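Sestum planner working group
Minutes, Tuesday, 10.00, Druten meeting room and by call

1. Minutes of last meeting
Agreed with no changes. The action on log rotation stays open.

2. Simulation runs
The Nindholm kitchen set now stands at 2797 episodes, of which 1367 have been replayed on the new controller build. Objects with uneven outlines remain the main item for the pose estimator.
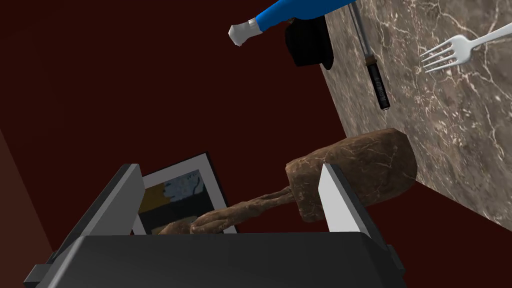

Page last changed: Tuesday, 16:40

The mallet mesh is still using a box for its collision shape. The handle is long and knobby, so the box is a poor fit and the planner rejects grasps it should allow. Agreed to try a convex split of the head and handle. Saha branch to be used for this, not main.

3. Perception
Ticket 1112 (thin objects lost against veined surfaces) was discussed. Depth threshold to be lowered for the wrist view only.

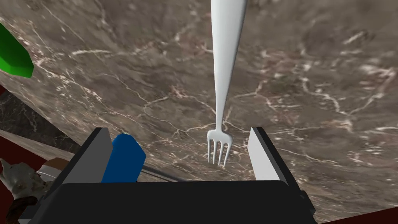

Segmentation of cutlery was retrained last week and the new weights are in the shared store. Tests so far use plain backgrounds. The group wants the white fork over the marble added to the regression set, as the pale veins run close to the tines in colour. Pass mark to be set at the next meeting.

4. Actions
Convex split for mallet: planning.
Fork case into regression set: perception.
Log rotation: tooling, carried over.

5. Next meeting
Same time, in 3 weeks.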